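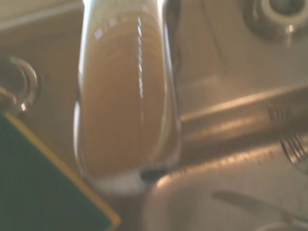

Our visit to the Balell open house
Posted 2019-01-14

I had been meaning to get out to Balell ever since they moved into the old bakery building, and when the invitation for their open house came around I finally put it on the calendar and kept it there. It was a long drive on back roads, but they had coffee and very good cinnamon rolls waiting by the door, so all was forgiven before I had my coat off.

The part I had come for was the kitchen room. They have a real sink set into a real counter, and visitors could watch an arm try to pick up dishes with one gripper, then have it swapped out and watch the same thing again with another. Two makes were on the bench that day, a Zuvetti with soft rubber fingers and a Lins with two flat steel jaws and a force sensor behind each one. I stayed in there far longer than my wife thought reasonable.

The Zuvetti was the crowd favorite, and I can see why. It closes on a drinking glass the way you would yourself, a little at a time, and everyone let out a breath when the glass came up. Flatware was another story. A fork or a knife lying flat on steel gives those round fingertips almost nothing to get under, and they mostly pushed things along until something stopped against the wall of the basin. The Lins picked up a knife on its first try and made it look easy, but I winced every time it went near the glass – those jaws make a click I did not care for at all.

What I hadn't thought much about before was the camera. A clear glass in a steel sink is a miserable thing to look for, as the glass takes on whatever color is behind it and the steel throws back every lamp in the room. A small camera at the wrist gets in close, and then while the arm is moving quickly the view goes soft and the edges smear together. They showed us the live picture on a monitor, and I lost track of the flatware more than once myself! With the arm slowed down it got a good deal better, though the line of people waiting got longer too.

The controller was a Drotar, a gray box under the counter that hummed the whole time. The fellow running the bench told us they had logged 3362 grasps since September, and that 442 of those were glasses. I asked about prices, of course. The rubber fingers wear out and a new set is 900 dollars, so I will be admiring them from a distance for now.

If you go, wear warm socks, because the floor back there is bare concrete. Parking is behind the building, and the second driveway is the one you want.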